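Plindivari Student Robotics Project
Issue tracker > Perception > Closed

Title: Peel stage label drops to "no object" when both hands close on the shallot
Component: hand-object tracker
Priority: 2
Status: Closed, fixed in config
Opened by: perception subteam

Summary

The tracker loses the shallot in most of the peeling clips. Detection is fine while the shallot sits on a board by itself. Once the fingers of both hands come together around it, the label goes to "no object" and the segmenter ends the peel stage early. The planner then gets a peel stage that is too short and skips ahead to cutting.

We need this working before the class demo. The arm side can't test their sequence on broken stage labels.

Steps to reproduce

1. Load the kitchen set from the Somogyi drive, head view only.
2. Run the segmenter with the default config from September.
3. Open the stage timeline and look for peel.
4. Step through any stretch where the fingertips meet over the board.
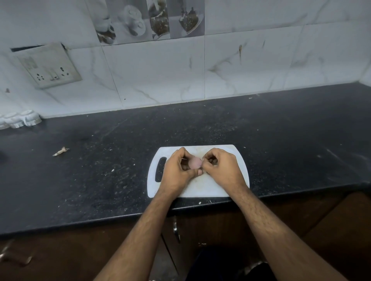 Expected: one continuous peel stage, object label "shallot" the whole way through.
Got: peel, no object, peel, no object, then cut. Confidence on the shallot box falls under the cutoff as soon as the fingers cover the sides of it. The hand boxes stay solid the entire time, so it is only the object side that fails.

Environment

Lab desktop, Trevex capture tool, frames exported as stills. Same result on the laptop.

Log

Entry 1
Checked the export first. Frames are in order and none are missing. Timestamps match the Trevex index. Not an export problem.

Entry 2
Lowered the confidence cutoff. The shallot comes back in most frames but now the curled bit of dry skin lying on the counter to the left of the board gets picked up as a second object. In some frames it scores higher than the shallot. Put the cutoff back where it was.

Entry 3
Tried cropping to the board. This gets rid of the skin on the counter. It doesn't help with the peelings on the board itself, which are right under the hands and get merged into the shallot box. The box ends up much too big and the center shifts down. The arm team says a bad center is worse for them than no center.

Entry 4
Went through the training labels. We have 200 labeled frames for this class and nearly all of them show a whole shallot with nothing touching it. The model has hardly seen one held in two hands. Also found that "peel" and "shallot" were given the same class number in part of the Plomport batch. That explains the merged boxes.

Entry 5
Fixed the class numbers. Retrained overnight. Merged boxes are gone on the clips I checked. Still dropping out when the fingers close.

Entry 6
Labeled more held frames. Rule we agreed on: box only the bulb and whatever skin is still attached to it. Anything lying on the board is "peel". If fingers cover part of the bulb, draw the box where the edge would be. Please don't guess if you can't see any of it, mark the frame as hidden.

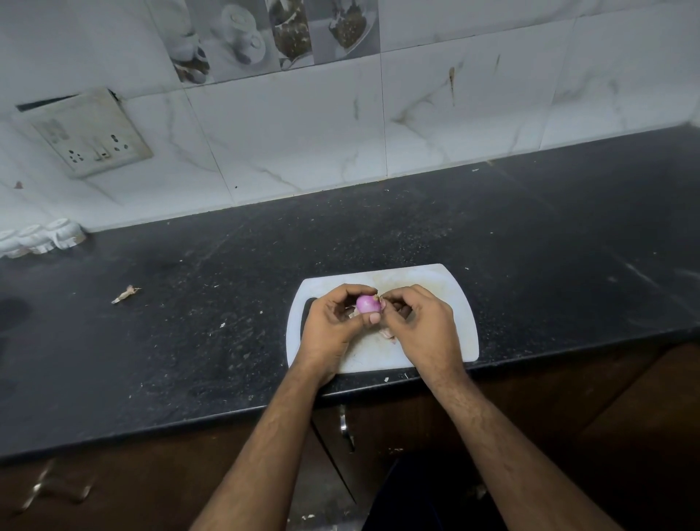 Reference frame for the labeling rule. Skin still attached at the top of the bulb goes in the shallot box, the pile on the board is peel.

Entry 7
Labeling took longer than planned. Two of us had been boxing the fingertips along with the bulb, so those went back for a second pass. The knife class is switched off for now. The dark handle shape by the left hand was giving us "knife" and triggering the cut stage, and we need a better rule for that. Opened a separate ticket.

Entry 8
Retrained with the new frames, 2000 steps, everything else the same. Added a hold of 4 frames in the segmenter so a short dropout no longer ends the stage. Ran the full kitchen set again. Peel comes out as one stage in every clip except the one with the bad focus, and that one was already on the skip list.

Resolution

Class numbers corrected, held frames added to the training set, hold time set in the segmenter config. Pull the latest config before running anything. If you have a local copy from September, delete it, the segmenter will load it first and you'll get the old behavior.

Closed 8th December. Reopen if the dropout shows up in the demo clips.

Related: knife class fires during peel (open), labeling guide needs a page on hidden objects (open)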